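A Visit to the Herneo Garment Care Open Day

The Herneo plant sits behind the rail yard in Brarow, in a long brick building that used to be a furniture warehouse. It opens to the public once a year, and I went on January 24, 2025, mostly because I wanted to know what happens to a coat after I hand it over the counter. Admission was free but you had to sign up for a time slot. Mine was the first of the morning.

Parking is on the street. The entrance for visitors is on the side, past the loading dock, and the sign for it is small. Inside there was coffee, a coat rack and a table with brochures. We were 4 groups in all, and each one started in a different part of the building.

My group began at intake. Every item gets a paper tag with a number, stapled through a buttonhole or a care label, and somebody checks the pockets. They keep a tray of what they find – pens, lip balm, a lot of receipts. Stains are marked with a strip of colored tape so the person at the spotting table can find them again. On the day before our visit they had taken in 624 pieces, which the guide said was normal for the week.

Spotting was the part I liked best. It is slow work, done standing up, with a steam gun and a row of small bottles. Our guide explained that wool jackets with leather sleeves are among the hardest things they get. The two materials want different treatment, and the dye in the body can bleed into a light sleeve or a patch. Letter jackets come in by the dozen in May, when the school year winds down and families want them cleaned before they go into storage.
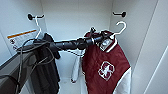 Storage was covered in a short talk near the end of the floor. The advice was simple. Clean first, put away second. Take off the plastic bag as soon as you get home and use a cotton cover if you need one. Heavy jackets do better on a wide hanger, and they should have a little space on each side. Cedar is fine but it fades and has to be sanded now and then.

The pressing room was loud and very warm. The machines there are from Zalamero and the oldest has been running for over 60 years, with new pads and hoses. A shirt takes one operator 3 stops: collar and cuffs, sleeves, body. We were not allowed past the yellow line, so the back of the room was hard to see.

We finished in the shop, where they sell brushes and hangers made by Ulloa. I bought a clothes brush. The tour took a little longer than the hour listed on the sign-up page, and the last stop felt rushed. Wear comfortable shoes, and leave your heavy coat at the rack by the door.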